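Ticket 33: left gripper closes early on ring object, simulated two-arm station

Opened Friday, 4:20 p.m., by Etornam Aryee, Prallmont robotics course, Kyei group 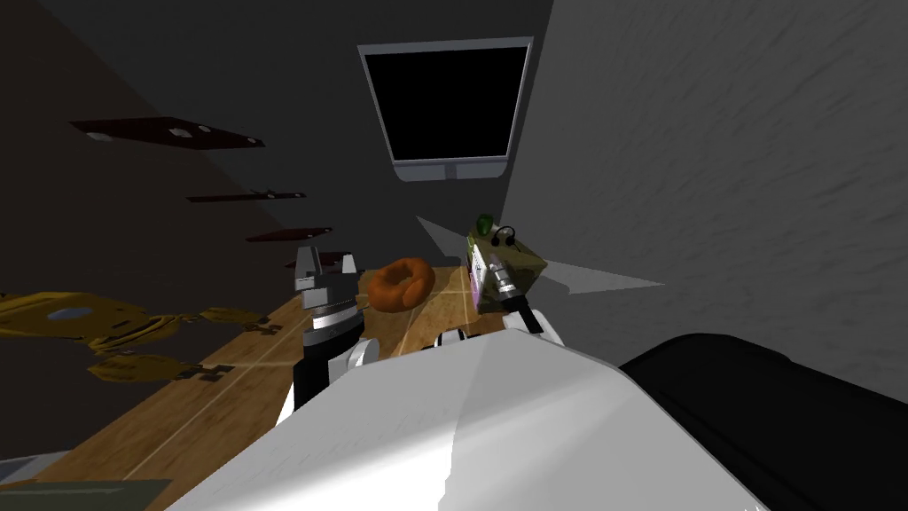
Task is pick and place, left arm only. The right arm is supposed to hold its start pose until the left arm has released. Scripted policy, Dredex build from the course server, no local patches. The failure shows up in 6 of 20 runs. The left fingers close before the wrist reaches grasp height, the ring gets pushed along the table, and the run times out.

Steps to reproduce
Load the group scene, default seed list. Run the pick script with logging on. Seeds 4 and 11 fail every time on my machine.

Tried so far
— Lowered approach speed by half. Same seeds fail, only later.
— Swapped the ring for a plain cube. No failures in 20 runs.
— Raised the contact solver to 200 iterations. No change, and the run is much slower.
— Reinstalled the Remen planner plugin. No change.

Update, Monday morning
Logged the grasp target against the object pose. The target is computed from the center of the bounding box, and for the ring that point is in the hole. With the ring tilted, the planner projects the point down to the table and returns a height below the near rim. The height check then passes early and the close command goes out. A cube has no hole, so it never showed up there.

Workaround
Set the grasp target by hand to a point on the rim and turn off auto-height for this object. Seeds 4 and 11 now pass. Full seed list passes on the lab machine. Not yet run on the laptops.

Still open
The right arm drifts slightly during long runs. Separate cause, I think. Will file it on its own once I have a clean log.

Status: workaround in place, waiting on planner fix. Please don't edit the shared scene file before the November demo — copy it first.

Contact: Kyei group help queue, Prallmont robotics course | Back to top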